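Prundeo 0.9: New Segmenter and a Faster Review Queue

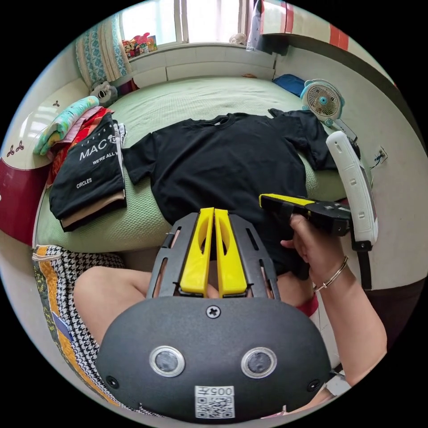

A T-shirt laid flat on the bed, with a stack of folded clothes to the left, from the garment set.

Version 0.9 of Prundeo, our tool for cutting and checking hand-held gripper recordings, is now on the main branch. Most of the work since the last newsletter went into the segmenter, which splits a long recording into single folds and decides which parts go on to policy training. The garment set was the test case throughout.

The old segmenter used gripper width and nothing else. When both grippers opened past a threshold and stayed open for half a second, it made a cut. That was fine for picking up cups and blocks. With clothes, people open the fingers all the time, to smooth a sleeve or to let go of a hem and take it again a little higher up. A single shirt could come out as five or six pieces, and somebody had to join them by hand.

The new one looks at three signals together: gripper width, the speed of each gripper from the tracker, and a cloth mask from the camera view. A cut is made when the grippers are open and slow and the outline of the mask has stopped changing. The mask model is small and runs on every third frame. It was trained on 669 hand-labeled views, nearly all of them of shirts, towels and pants.

We ran the old and new versions on the same 100 recordings. The old segmenter put at least one wrong cut in 41 of them. The new one did so in 13. Of those, eight were dark shirts where the mask took in part of a neighboring dark garment, and the rest were places where the tracker lost its position and the speed signal could not be trusted. The second group is now marked automatically and left out of training until someone has looked at it.

Dark cloth is still the weak spot. Folds inside a black shirt give very little contrast, and the mask tends to settle before the shirt does. We tried raising the exposure in software and got more noise and no better outline. The next thing to try is feeding the mask model two frames a short time apart. If you have recordings with dark garments on a plain blanket or bedspread, please tag them "dark" in the index so they can go into the next labeling round.

Review queue

The review page used to load each recording in full before showing anything. It now loads the cut points first and fetches the video around them, two seconds on either side. On the office network a recording opens in under a second. Left and right grippers are shown next to each other with a shared time bar, and the keys are the same as before: J and L to step, X to remove a cut, C to add one.

Changes made in the queue are written to a separate file beside the recording. The original cuts are kept, so you can compare them or go back. Anyone who wrote scripts against the old single-file format should read the note in the Zilta folder first. The reader there handles both formats, and the old one will stay supported through the summer.

Known problems

Clock offset between the two grippers is estimated once, at the start of a recording. On anything much longer than 300 seconds it drifts enough to be seen in the review page. Until that is fixed, stop and restart between garments on long sessions.

The export step sometimes fails when the label text on a gripper contains characters outside plain ASCII. The file is written but the name is cut short. A fix is in review.

What is next

Work on the planner side starts in April. The plan is to take the cut segments and give each one a rough goal, in the form of the cloth outline at the end of the fold, so that the controller has something to aim for between grasps. A first version runs in the Ornham simulator, on towels only. Shirts will follow once the dark cloth problem is in better shape.

To update, pull the main branch and run the setup script again. The mask model downloads the first time you start the segmenter. Bug reports go in the tracker under "segmenter" or "review."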